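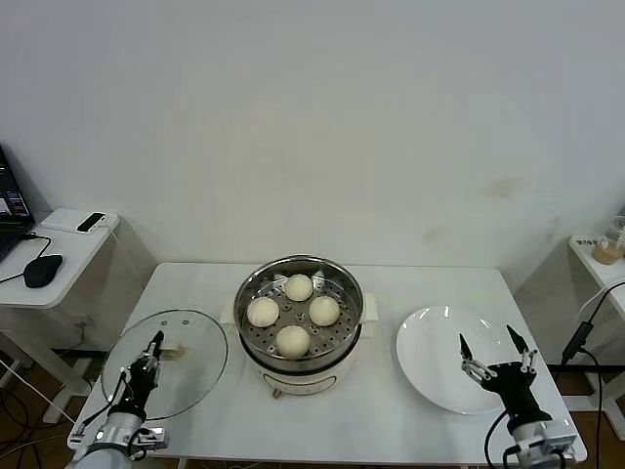 27 Aug 2026

Second full day of the trade visit. Up at 5:40, bad coffee from the machine on my floor, then the bus at seven to the Nestton exhibition hall. The organizers had told us to bring printed badges and then gave us new ones at the door.

The morning was all one-on-one meetings, twenty minutes each, with a bell between them. I had four booked. The first was a distributor who covers the whole north of the country and wanted to know our smallest order. I said 600 units. He said 200 would be easier for a first shipment. I told him I would have to ask home, and I wrote to the office at lunch. My guess is they will agree if he pays the freight.

The second meeting was a mistake in the schedule. They import farm machinery and we sell kitchen timers and scales. We talked about customs forms for the full twenty minutes anyway, and I learned that the product code we have been using for the scales is out of date. Need to fix that before the next invoice goes out.

Third meeting was with Vurico. They were well prepared. They had our catalog printed, with the pages marked, and asked for item 971 in a version with their own label. They want samples by the end of September. I said yes before checking how many are left in the warehouse. Must check tonight.

The fourth did not show up. I sat at the table and caught up on receipts.

Lunch was standing up. The group from Drisus had the table by the window and let me share it. They came on the June visit too and said that one was better run but got them fewer orders. They signed 2 small contracts out of it, both after they got home and kept writing. Their advice was to send every follow-up note within a week, even to the people who seemed bored.

In the afternoon we had a panel on shipping times and a talk on the new labeling rules. The panel ran over. The labeling talk was the most useful part of the day, and half the room had left by then. The rules start in January for anything with a battery. Our timers have a battery. The importer's name has to go on the box itself, and a sticker is allowed only for the first year. I took three pages of notes and will type them up on the flight.

There was a reception after that at the chamber offices. I stayed an hour. A short speech, a longer speech, then the signing of an agreement between the two chambers, which as far as I could tell says they will keep meeting. I talked to a woman from the Kong booth about sharing a container, as they ship to the same port every month and rarely fill one. She gave me her card. That could save us more than anything else from this trip.

Back at the hotel by nine. My feet hurt. The office answered about the smaller order: yes, one time only, and he pays the freight. Bus is at 7:30 tomorrow, factory visit first, so closed shoes.

Recent entries
First day, badges and a long bus ride
Packing samples for the trip
What the freight quote left out
Notes from the June price review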